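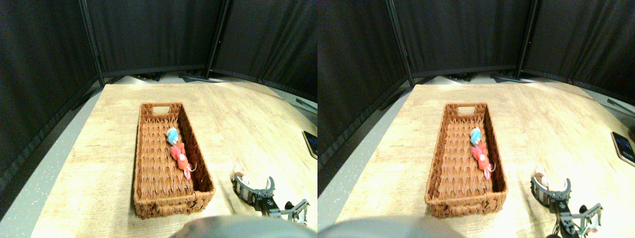 How do I book tickets for a show at the Brendura?

The quickest way is through the booking page on our website, where you can pick your own seats from the plan and pay by card. If you'd sooner talk to a person (plenty of our regulars do, and we like hearing from you!), ring the box office from 10am until the evening's performance goes in, or drop by the desk in the foyer on Jaber Street. Tickets can be sent to your phone, printed at home or kept behind the desk in your surname.

Are there any concessions?

Yes, quite a few. Students, under-18s, anybody over 65 and anybody receiving Universal Credit can have a reduced price on every performance except press nights. Please bring something with you that shows you qualify, as the front of house team may ask at the door. We also hold back 25 seats at our lowest price for each evening of a home-grown production, and these go on sale at noon on the day itself, at the desk only. They do go quickly for musicals, so come a bit early and bring a book.

How big is the theatre, and where should I sit?

We have 539 seats over two levels, the stalls and the circle, and you're never terribly far from the stage in either. For plays, many of us on the staff are fond of the middle of the stalls, from row F back to row K, where you catch all the small looks between the actors. For dance and anything with a large chorus the front of the circle is lovely. A handful of seats at the ends of the circle have a rail in the way, and they're marked on the plan and priced to match. 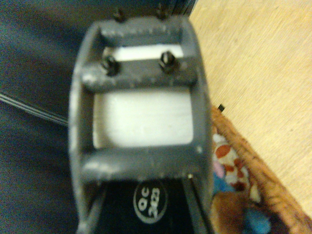 What happens if I arrive after the show has started?

Our ushers will take you in at the first suitable break, and until then you're welcome to watch on the screen in the upstairs bar. Every production is different, so the wait might be five minutes or it might be the whole of the first half. A few shows without an interval can't admit latecomers at all, and when that's the case we say so on the show's own page and again in the email we send the day before. If your train into Wirkham is held up, do ring us and we'll tell you what we can manage.

Can I swap or return my tickets?

You can swap for another performance of the same production up to 24 hours beforehand, free for members and for a small fee otherwise. We don't give refunds unless a performance is cancelled, though if a show has sold out we'll gladly try to resell your seats for you and put the money on your account as credit.

What is the Pistuletti season?

Every February we hand the main stage over to new and rarely seen comedies, and the whole run goes by the name of the Pistuletti season. There are usually four productions, some of them visiting and some our own, with a talk in the bar after one performance of each. A season ticket works out a good deal cheaper than buying the four separately, and you needn't choose all your dates at once.

Is the building accessible?

The foyer, stalls and ground floor bar are all step-free from the street. A lift runs to the circle bar, but the circle seats themselves do have steps, so please mention it when you book if stairs are difficult. Captioned, audio-described and relaxed performances are listed under each show. Guide dogs are very welcome, and can sit with you or be looked after by the team (there is always somebody willing).

How do I get there?

The number 97 bus stops right outside, and the last one back to the station leaves at 11.10pm, comfortably after most shows come down. Drivers can use the Jaber Street car park, which has an evening rate from 6pm.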